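## Draining glassware on a counter

Glasses left to drain upside down on a flat countertop trap water at the rim. The seal keeps air out, the inside stays fogged, and hard water leaves a ring on both the glass and the surface. A coaster with a mesh center breaks that seal.

- Shake each glass twice over the sink before setting it down.
- Use one coaster per glass. Square coasters line up along the counter and take less depth than a rack.
- Leave a small gap between coasters so the wood edges can dry.
- Lower the glass with one side of the rim first, then level it. The full rim should sit on the mesh — a rim half on wood will rock.
- Allow 2 hours for plain tumblers, 4 for anything with a thick base.
- Wipe the wood monthly with mineral oil. The Villca set takes very little.

Beside a microwave, keep the row forward of the door and move it before opening. 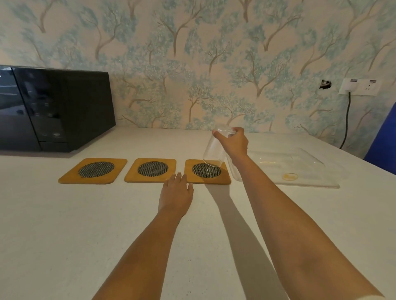
A reader in Lunditz writes that mesh centers clog with scale after over 38 uses, and that soaking them in diluted vinegar loosens the wood joint. She brushes hers dry with an old toothbrush and replaces the mesh each January.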